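Speaker notes: Getting found without buying followers
Small business marketing evening, Drallstead, February
Talk starts 6:30 p.m., questions from 7:15

Opening

Thank Imke Kröger for the invitation and for sorting out the projector. Say who I am: Ilgın Öztürkmen, I run the social accounts and email for Purnus, and before that I did the same job at Nyarko. Purnus sells tea and tea things, mostly online, with one shop. Two people work on marketing and I am one of them.

Ask for hands: who has a business page? Who posted on it this week? Who was offered followers for money? Most hands will go up on the last one.

The follower story

When I joined Purnus the main account had 2,401 followers. Of those, 2,000 had been bought in one go by an agency before my time. The owner didn't know. He had paid for "audience growth" and that is what he got.

Read out the numbers slowly. That leaves 401 people who had chosen to follow us.

The bought accounts never liked a post, never clicked and never ordered tea. They also made every report useless. We would put up a post, 67 people would react, and against 2,401 that looked like failure. Against 401 it is a good post. We had been changing our style every month to fix a problem we didn't have.

We removed the bought accounts by hand over two weeks. It was dull work. Imke may ask if there is a tool for it. There are several, I haven't tried them, so don't recommend one.

What we did next

Stopped posting daily. We went to 2 posts a week and kept to it. One is a product, one is an answer to a question a customer sent in. The question posts do better. "Can I reuse the leaves?" was our best post of the winter.

Answered every comment the same working day. This took less time than writing the daily posts had.

Moved the email sign-up from the bottom of the website to the order confirmation page. People who have just bought something are willing to hear from you again. Mention that the box must not be ticked for them.
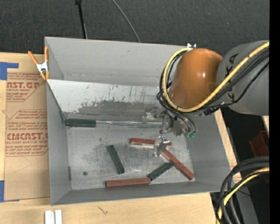
Wrote down what each channel is for. Ours fits on a single page: social for questions and news, email for offers, the website for prices and opening times. If opening times change, the website goes first and everything else links to it. Pause here, people usually want to write this down.

Agencies

Be fair in this part. There will be agency people in the room. We still use one, Rimosero, for paid ads before the holidays, and they do it better than I could.

Questions to ask before signing:
Who owns the ad account if we leave?
Can I log in and see the spending myself?
What will you report on, and how often?
Where do new followers come from?

If the answer to the last one is vague, ask again in writing. The old agency's contract had a line about "partner audiences." That was the bought followers. Read it out if there's time, skip it if we are past 7:00.

Ads

Keep this short, it could be a talk of its own. Set a daily limit. Send people to the page for the thing in the ad, never the home page. Check that page on a phone first. Ours had a pop-up that covered the buy button on small screens and we paid for clicks to it for most of a month.

Turn off any ad for something that has sold out. Put one person in charge of that.

Homework for the audience

Pick your last ten posts. For each one, write down how many people replied or clicked. Leave the likes out. Look at the top two and do more like them.

Then look through your follower list for ten minutes. No photo, no posts and a name full of digits is a bad sign, though one account like that proves nothing. Hundreds on the same day is different.

Questions

Likely ones: video (yes, if you can keep it up, we make one a month on a phone), hashtags (a few, plain ones), whether to be on every platform (we closed two and lost no orders that I could trace).

If someone asks what the bought followers cost, say I can't share it.

Leave the sign-up sheet by the door. Slides go out by email to anyone who writes their address clearly. Give the clicker back to Imke.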